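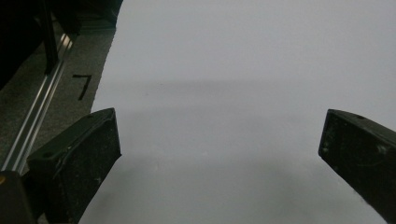
Page last changed: Thursday, 4.10 pm

NERELL OPENS PAPER FLOOR AT DRUNDSTEAD — FREE DRAWING SESSIONS FROM MARCH

For immediate use

Big white sheets, laid on the floor, numbered spots, get down and draw. The Paper Floor opens to the public in Drundstead this March. Run by Nerell, the town's drawing workshop, in the old Cokberg showroom on the ground floor. Free to all, no booking for the first month.

How it works. Each drawing spot has a number, written by hand in black on the dark grey floor next to the white. Pick a number at the door, find it, kneel or sit. Draw for as long as you like up to closing. When a sheet is full it comes up and a clean one goes down in its place. Shoes off on the white please. Socks fine.

Charcoal, soft pencil and wax crayon supplied. No paint, no felt tips — they go through. Bring your own charcoal if you are fussy about it, plenty of people are.

Nerell tried the idea out last autumn with 362 visitors over one long weekend, most of whom had not drawn since school. Feedback was good enough to look for a bigger room.

Mahsa Kordestani, director of Nerell, said: "People freeze up at a table with a little sketchbook. Put them on the floor with a sheet bigger than they are and they just start. We had grandparents lying flat on their stomachs. We want more of that."

Euan Moncrieff, who is leading the sessions, said: "Come in old trousers. There is no teaching unless you ask for it, and then there is quite a lot."

The first open session is on Thursday, doors at 4 pm. Later sessions will be put up on the noticeboard and on this page as they are confirmed. Under-tens need a grown-up with them, and the grown-up is expected to draw aswell.

Paper for the opening season has been bought with a grant of £2,000 from the Sakai Fund. Finished sheets can be taken home rolled, or left with us for the end of season hang. Names on the back, in pencil, and your spot number too if you remeber it.

Cushions and low stools on request. Level entry from the street side. Anyone who would rather work standing can have a sheet pinned to the wall — ask Kianoush Jafarzadeh at the door.

Press visits welcome before opening. Interviews with Mahsa or Euan by arrangement, please give us 2 days notice.

Press contact: Bożena Wieczorek, Nerell, Drundstead

Ends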